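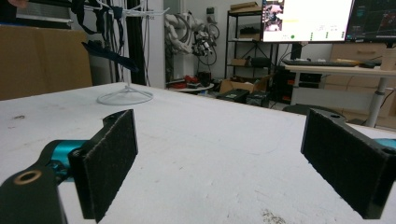 Shared workshop builds its own gripper to teach a robot arm household chores

Members of the Serkard workshop have spent the spring and early summer building a hand-held gripper that a person can use to show a robot arm how to pick things up. The group says the tool is now good enough for daily use, and it plans to hold an open evening in July for anyone who wants to try it.

The gripper, which the builders call Sima, has two black fingers that open wide and close toward each other, with teal-blue metal joints behind them. Each finger ends in a flat plate faced with a dark pad. A person holds the tool, squeezes it shut on an object, moves the object and lets go. A camera on the tool records the work from close up, and the recordings are later used to train software that controls an arm.

Kirsten Bundgaard, a retired machinist, cut most of the metal parts at the workshop. She said the joints took the longest.

"The first pair had too much play," Bundgaard said. "You closed the fingers and the tips missed each other. I remade them with tighter holes and that fixed most of it. The rest was shims."

The pads went through several versions. Bare plates let go of anything smooth, and a rubber facing left marks on paper cups. The builders settled on a textured pad that can be peeled off and replaced when it wears down. A new pair takes a few minutes to fit, though the glue has to be left overnight.

Karabo Ndlovu wrote the recording software. It starts when the user presses a foot switch and stops when the switch is pressed again. Each recording is checked on a computer before it is kept. Ndlovu said the group had 709 usable recordings by the end of June, nearly all of them of simple table work such as moving cups, folding cloths and putting lids on jars.

Recordings are thrown out if the camera view is blocked for long or if the object is dropped and picked up by hand. Ndlovu said early sessions lost many recordings this way, mostly because new users held the tool too low.

"People want to look at their own hand," Ndlovu said. "After 20 minutes or so they stop doing that and look at the object, and the recordings get better."

The group keeps its test setup simple. Objects are set out on a white table that has been in the workshop for years and has the scratches to prove it. Themba Nkuna, who looks after the schedule, said members had talked about buying a new top but decided to spend the money on bearings and spare screws.

Results so far are mixed. In the latest round of tests, software trained on the recordings moved a cup from one side of a table to the other in 80 percent of attempts. Lids were much harder. The arm could set a lid on a jar but often failed to line up the thread, and the group has put that task aside until it has more recordings.

Folding cloth has not been tested on an arm yet. Nkuna said thin cloth tends to slide out between the pads when the fingers are at an angle, and that a change to the shape of the plates may be needed first.

Two members are working on that change. Xolani Ngubane has drawn a plate with a narrower tip, and a test version is being printed in plastic before any metal is cut. Ngubane is also building a second gripper so that 2 people can record at the same time, one on each side of the table. The second tool will use the same joints and the same screws, so that parts can be swapped between them.

The drawings and the parts list will be shared with a workshop in Kovora, where a smaller group wants to build the same tool. Princess Barredo, who runs that group, visited in the spring and took a set of spare plates home with her. She said her members would begin with the joints, as those need a lathe and the group there only has use of one on weekends.

The open evening will be held on a Friday from 6:30 p.m. Visitors will get a short lesson with the gripper and can have their recordings added to the set if they agree to it. Children can take part with an adult. Places are limited and can be booked at the front desk or by leaving a name on the sheet inside the workshop door.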